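Drorkia Drasside 2 Stage Monitor
By Vanderleia Sales
June

The Drasside 2 is a powered floor monitor for singers and small bands. Drorkia built it for rooms where the stage is shallow and the person at the microphone stands close to the speaker. It replaces the first Drasside, which was popular with wedding bands and church groups but ran out of volume when a drummer was on the same stage.

The new cabinet is shorter and a little deeper than the old one. The front baffle is set at a steeper angle, so a singer can stand right over it and still hear the high end clearly. There is a second, lower angle on the other side of the box for players who sit down, such as keyboard players and pedal steel players.

Power and sound

A 12-inch woofer and a compression driver share one axis. With both drivers in line, the sound stays much the same as you step to the left or right of the cabinet. Maximum output is 121 dB at one meter. That is enough for a loud rock band in a club, and more than most acoustic acts will use.

The low end rolls off early by design. Kick drum and bass guitar already reach the singer from the main speakers and the backline, and taking them out of the monitor leaves more room for the voice. If you want to use the cabinet as a small main speaker, hold the Mode button until the light turns from green to white. The full range comes back and the limiter is reset to match.
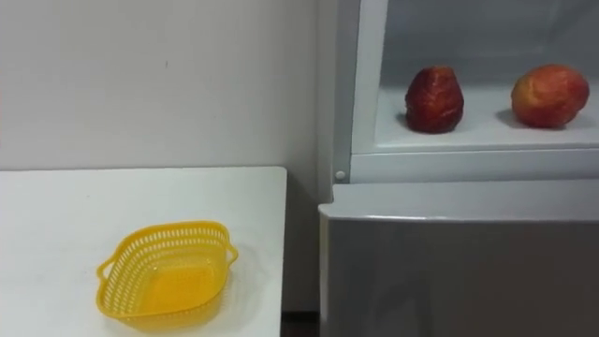 Two combination inputs on the side panel accept microphone or line level. Each has its own gain knob and a clip light. A link output sends the mixed signal on to another monitor. The side panel is recessed so that plugs do not stick out past the edge of the cabinet, though a long plug with a stiff boot will still show a little. Right-angle connectors solve this.

The Carkis feedback filter

Feedback control is handled by the Carkis filter, which Drorkia first used in its rack units. It has 3 settings.

Off leaves the signal alone. Use it for keyboards, backing tracks and anything else without an open microphone.

Set is for sound check. Turn the monitor up slowly with the microphone in its normal place until it starts to ring. The filter finds the note and puts a narrow cut on it. Do this once or twice more, then stop. Too many cuts will make a voice sound hollow.

Hold locks the cuts in place for the show. We suggest leaving it here during the set. In Set mode, a long held note from a flute or a guitar can be mistaken for feedback and pulled down in the middle of a song.

The filter settings are kept when the power is switched off. To clear them, hold the Carkis button while turning the unit on.

Placement on small stages

Start with the monitor directly behind a cardioid microphone, pointing at the singer's ears. For a supercardioid, move it off to one side, as those microphones pick up some sound from straight behind. If two singers share one cabinet, put it between them and bring both of them in closer. A second cabinet is a better answer if you have the channels for it.

Hats with wide brims reflect sound from the monitor back down into the microphone. If your singer wears one on stage, do the sound check with it on.

Mathur edition

The Mathur edition has the same drivers, amplifier and filter in a birch cabinet with a gray textured finish. The standard model uses molded plastic. The wood version is heavier and costs more. In our own rehearsal room we heard slightly less box noise from it at high volume, mostly on male voices. At normal levels the two are hard to tell apart, and for a band that carries its own gear up stairs the plastic one makes more sense.

Both versions have a steel grille, two side handles and a pole socket — the socket is on the end of the cabinet and takes a standard speaker stand.

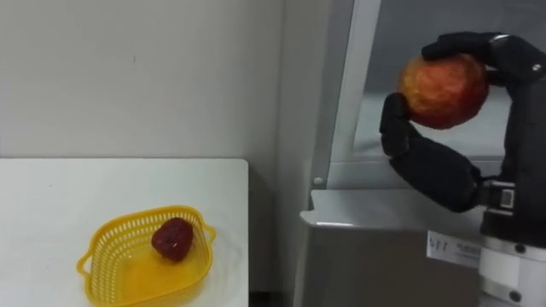 In the box

The Drasside 2 ships with a power cord, a printed quick start sheet and four spare rubber feet. The padded cover is sold separately, and covers made for the first Drasside will not fit. Signal cables are not included.

The warranty is 2 years on the amplifier and drivers. It does not cover torn grille foam or damage from liquids.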